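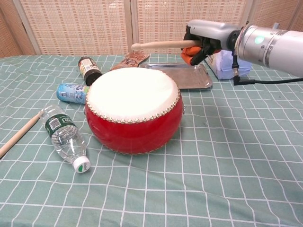
The beat was late again, and I loved it, because this time I knew by how much.

Forty milliseconds. You wouldn't notice it in a door closing or a spoon going down in a saucer. In a drum you hear nothing else. I played the recording back four times with my chin on my knees and the laptop on the floor, and each time there was the click of the metronome and then, like a kid running after a bus, the drum.

"It's the planner," said my sister through the phone. She was eating something crunchy.

"It's not the planner. The planner's done by then. It hands over the whole swing before the arm even lifts."

"Then it's the drum."

"It can't be the drum!"

But I went and looked at it anyway, the fat little red thing on its green checked tablecloth, and I put my palm flat on the skin. I had been treating it as a point in space. In my code it was exactly that, a line in a file called pasteo_targets, three numbers and a direction. Pasteo was what I'd named the whole program, back when all it did was paste one motion onto the end of another and hope. Now it could listen and watch the stick and guess where the tip would be, and it still believed the drum was a dot.

I should explain about Vendura. Vendura is a town with one bridge and a September festival, and at the festival a drum gets played at the top of the bridge steps while the lanterns go down the river. My grandfather did it until his wrist gave out. Then my mother did it, and then for three years no one did it, and they used a speaker. I had an arm and a hand on loan from the lab at Dierckx and I'd said, in front of far too many people, that I could get it to play the old pattern. I had meant it as a nice thing to say at dinner.

The first month was all grip. A drumstick wants to turn in your fingers, that's half of how you play, and the controller hated it. Every time the stick rolled, it squeezed harder, and the harder it squeezed the deader the stroke. I spent nights teaching it to let go a little. There's a number for that, a stiffness, and I'd started it at 200 because 200 felt like a sensible grown-up number. At 90 the stick came alive. It bounced! I ran around the room. I called my sister at one in the morning and held the phone up to the drum and she said it sounded like somebody knocking to be let out, and that was the best review I'd had so far.

So the bounce was good and the lateness was new, and I sat there with my hand on the skin and pressed. It gave. Of course it gave, it was a skin. The stick touched, the skin went down, and the note came out on the way. My mother always said you play through the drum and I'd thought she was talking about feelings.

I opened the log. Test 2,386. I lined up the force in the fingers against the sound from the microphone, zoomed until the two lines were as wide as my screen, and there was the touch, small and early, and there was the boom. That was only a bit of the gap, though, a few milliseconds. The rest sat before the touch, where the arm slowed down. It was being polite. It had been told the drum was a place to arrive at, so it arrived, braking all the way like someone pulling into a garage.

"I told it to stop at the drum," I said.

"Who are you talking to?" said my sister. I'd forgotten she was there.

"I told it to stop at the drum and it's stopping at the drum!"

I moved the target down. Not by much, the width of a finger below the skin, somewhere inside all that dark air. I changed the end of the swing so there was still speed left in it, and I put the softness in a hair sooner so that the bounce could carry the stick home. I read it over twice. I set the force limit low, put my thumb on the stop button and turned the metronome on. From the other room the Fekico kettle had begun to whistle and I let it.

Click.

The arm lifted the stick and swung, and there was no bus and no kid running. There was one sound. It took me a moment to find the click inside it.

"Do it again," said my sister, who had stopped chewing.

I did it again. I ran the first line of the bridge pattern, the slow one for when the lanterns are still being lit, and it went wrong on the double stroke near the end, badly wrong, a sort of hiccup. I already had an idea about that. I wrote it on the back of my hand and went to take the kettle off.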